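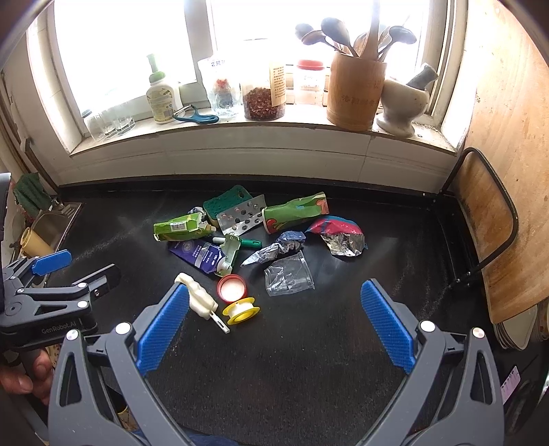 Photo: Ju-won Jin / Tistesik

The case for boring demonstrations

Most arguments about teaching manipulation by demonstration are arguments about hardware. One camp favours remote control, where the operator drives the arm itself and every recorded motion is by definition one the arm can make. The other favours hand-held grippers, which are cheap, quick and can be carried into any kitchen. I have worked with both and now default to hand-held. My complaint is with what we record once the tool is in the hand.

Take clearing a worktop. A crushed paper cup, a clear plastic cup, torn wrappers and a scouring sponge on black stone or laminate make a hard task, and the hardness has little to do with grasping. The sponge is to be kept. The wrapper is to be thrown away. A roll of tape belongs in a drawer, and a loose red lid may belong to a jar on the windowsill or to nothing at all. An operator settles these questions before the fingers close, and the recording contains only the closing.

At Tistesik we collected 1040 demonstrations of this task last winter, using the Pedus hand-held set. We kept 300. The discarded ones were mostly clean, fast and successful, and they were discarded on grounds of inconsistency. Five operators had worked to five private rules about what counts as rubbish. A policy trained on all of it hesitated over soft packaging and would hover above a pouch until the time limit. The policy trained on the 300 was slower per item and finished more often.

The remedy is dull. Write the sorting rule down before the first session, on one page, and make the operators follow it even where they disagree. Fix the order of work as well: near objects first, then the back edge. Ju-won Jin, who ran our Sunday sessions, added a rule that both hands must come to rest between items. Operators disliked it. It gave us segment boundaries at no labelling cost, and I would not give it up.

Remote control has a point in its favour here. It is slow enough that people plan, and the delay in the link discourages flourishes. With a hand-held gripper a skilled person will nudge a cup with one finger, catch it as it rolls and drop it in the bin in a single movement. Ueda, our test arm, cannot do that at 3 times the duration, let alone at speed. Such a recording is a record of human wrists.

The usual reply is that scale will absorb the variation. Carkon, our own in-house planner, was built on that assumption, and for grasp pose the assumption held up well. It did less for intent. Two people who disagree about whether a lid is worth keeping do not average out to a sensible third opinion – they average out to a pause above the lid.

I would sooner have one tedious afternoon from an operator with a written rule than a week of elegant work from someone without one. Budgets are still set by hours recorded. They should be set by hours kept, with the rule sheet filed beside the data.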